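Rellow Home Notes
Reading time: 3 minutes

Sharing bags: box, basket and back again

By Keabetswe Rampersad

Bagged chocolate is awkward to store. The bags are soft, they slide over one another, and a half-full one collapses under its neighbor. Two containers cover most needs: an open corrugated box for storage and a handled wicker basket for serving. The notes below cover moving bags between them.

Choosing the box

Use a plain corrugated box with one tall flap left attached. Fold the flap upright at the back and leave it there. It supports the tallest bag and keeps the row from tipping backward. Inside depth should be at least half the height of the tallest bag. Below that, bags lean out over the front wall. 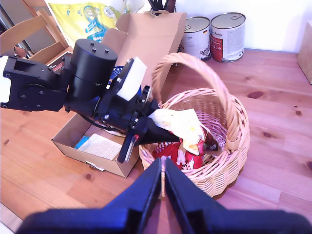

Remove bags from the top of the pile first. Grip the sealed edge, lift straight up, and lower the bag until its base meets the container floor before letting go. Pulling from the middle of the bag puts load on the side seam and bunches the contents at one end.

Stacking the basket

A basket floor is rounded, so bags will not stand in it unaided. Lay them crosswise, heaviest at the bottom. Keep every bag below the line of the handle, leaving clearance for a hand. A basket with an arched handle takes three sharing bags comfortably.
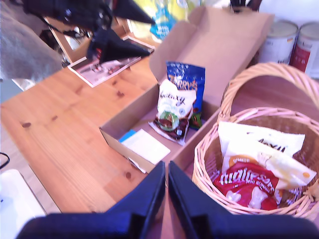

Terry's and a white bag upright in the box; Maltesers at the front of the basket.

Paper inserts and cards can go flat on the box floor. They do not add stiffness, but they stay uncreased under standing bags.

Standing bags in the box

1. Empty the basket completely before packing. Shake out crumbs over a sink.
2. Place the tallest bag against the flap, printed side forward.
3. Set the next bag in front of it, slightly lower, so both names can be read.
4. Finish with the shortest bag at the front wall.
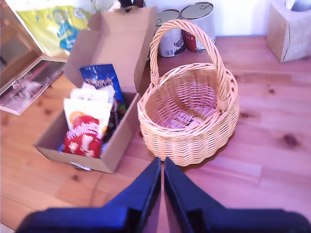

5. Fill side gaps with small packets. Do not force them. A tight fit splits top seals when the bags are lifted out.
6. Leave the flap up for daily use. Close it only for stacking on a shelf.

Opened bags

Fold the top down twice and clip it. Opened bags go at the front or along one side, where they are used first. An opened bag at the back gets crushed and forgotten.
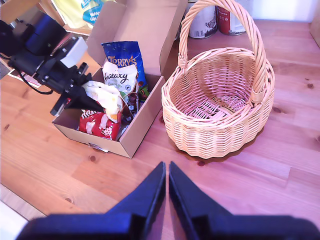 Box with the blue bag at the back, Galaxy in front of it, and smaller packets alongside.

Storage conditions

Keep the box off the floor and away from the stove. A cupboard at 68°F or slightly below is suitable. Wicker holds dust in the weave; brush it with a dry paintbrush before each use. If the basket has been washed, allow 48 hours of drying before food packets go back in.

We use cookies to remember your reading preferences. Accept | Settings

© 2026 Rellow | Contact | Back to top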